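Two-arm tabletop kit, week three: fabric handling

23/02/2024

I said in December that I would not write up the Stemley kit until I had put it through something harder than blocks. Blocks are easy. They have fixed edges, they stay where they are put, and every vendor demo uses them. Fabric is a better test of a low-cost bimanual setup, so I have spent three weeks of evenings picking up, pulling, and laying down cloth, first by teleoperation and then by replaying what I recorded.

The short version of the hardware: two small arms, a controller board, a power supply, a wrist camera for each arm, and one fixed camera. It ships in two cartons. Assembly took me 6 hours over a weekend, and most of that went to cable routing and to reprinting one mount that came out of my own printer slightly undersized. The manual is good on the mechanical side and thin on everything else. Joint zeroing gets half a page, and the half page refers to a screen that has been renamed in the current software.

Fingers first, since that is what I was asked about most. The kit is sold with a standard finger set and a tapered set is available as an add-on. For cloth I would not bother with a wide flat pad. A narrow tip lets you go in at a steep angle, close on a small fold, and lift with very little slack. The drawback is contact area. With a narrow tip, all of the load goes through a small patch, and a smooth weave will creep out of it if the pull direction is off by much.
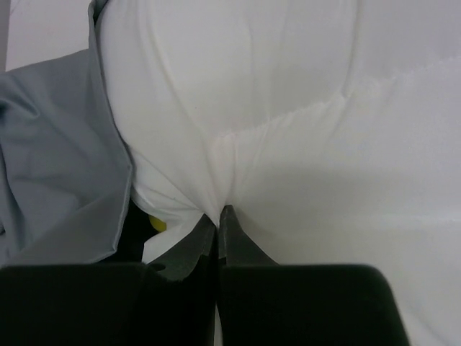

Grip force is set by a current limit per motor, and the default is too high for fabric. At the default the gripper motors get warm within a few minutes of holding, and the controller will eventually cut them back without telling you. I dropped the limit in steps and ended up at 41 percent. Below that, the heavier pieces slipped. Above it, I gained nothing I could measure except temperature.

The software calls this parameter "hold effort" in one place and "grip cap" in another. They are the same value. Change it in the config file, restart the driver, and ignore the slider, which resets on every launch.

Corners and hems behave differently from the middle of a piece. A hem is thicker and stiffer, so the tips get a positive bite on it and the cloth follows the wrist more predictably. A grab in the middle of a panel gives you a cone of folds and very little idea of where the edges have gone. If you are recording demonstrations, I would start every one of them with a corner or hem grasp and only move on to center grasps once the replay is stable.

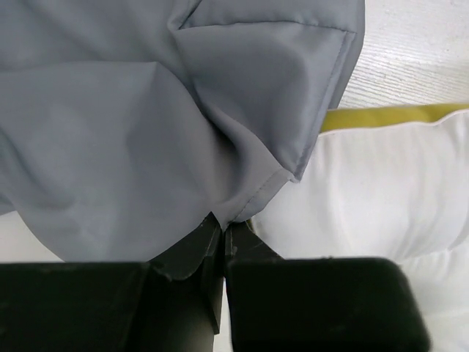

Repeatability is where I expected the kit to fall down, and it did better than I thought it would. I ran a simple test: pick a corner, lift, move sideways, lay down, release. 18 trials, same start pose, cloth reset by hand each time. The arm held the corner through to release in all but two. Both failures were at the start of the lift, with the tips closing slightly short of the edge. I put that down to backlash in the wrist joint, which you can feel if you hold the link and rock it. Mesfin Tekleab, who has the same kit and is more patient than I am, reports less play in his after shimming the wrist horn with a strip of tape. I have not tried it.

The wrist cameras are the part I would pay for again. The field of view takes in both fingertips and a useful amount of the table beyond them, and that matters more for cloth than resolution does. Exposure is another story. On a white surface with white material, auto exposure flattens everything, and thin edges go faint exactly when you need them. Lock the exposure manually and accept that the dark fingers will lose detail.

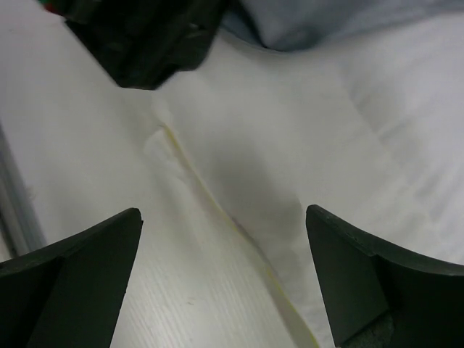

Wrist view, fingers open, with the pale yellow edge running between the tips.

Focus is fixed. Near the fingertips it is fine, and farther out it gets soft. I did not find this to be a problem in practice, but anyone planning to read labels or fiducials at the far side of the table should plan on the fixed camera for that.

Now the layout. The two arms share one work area and can reach well past each other, which is good for handing off a corner and bad for cable life. Self-collision checking exists in the driver but covers each arm separately. Arm-to-arm checking is a paid feature in the Wolde planner bundle, and I did not buy it. During teleoperation you learn to stay clear. During replay there is nothing to stop one wrist from driving into the other if the start poses have shifted, so check them every time.
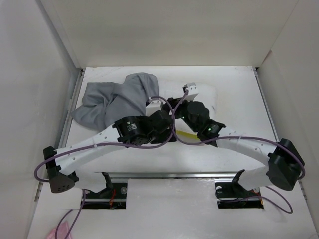

Cable slack needs more thought than the manual gives it. Leave enough for full rotation of the base and you have loops that can hang or snag. Take the loops out and the connector at the wrist takes the strain. I settled on generous slack with one tie per link, and I check the wrist connectors at the start of each session – one of mine had started to back out after 9 days.

Support has been acceptable. I sent Stemley two tickets. The one about zeroing was answered the next day with a corrected procedure. The one about the slider is still open.

For comparison, the Iltport kit has a stiffer wrist and better documentation, but it comes as a single arm and the second arm costs as much again. Zastum sells a gripper upgrade that fits both. I have one on order and will run the same corner test with it before changing anything else.

Config file and trial log are on the downloads page. The hold effort value is near the bottom, under the name "grip cap."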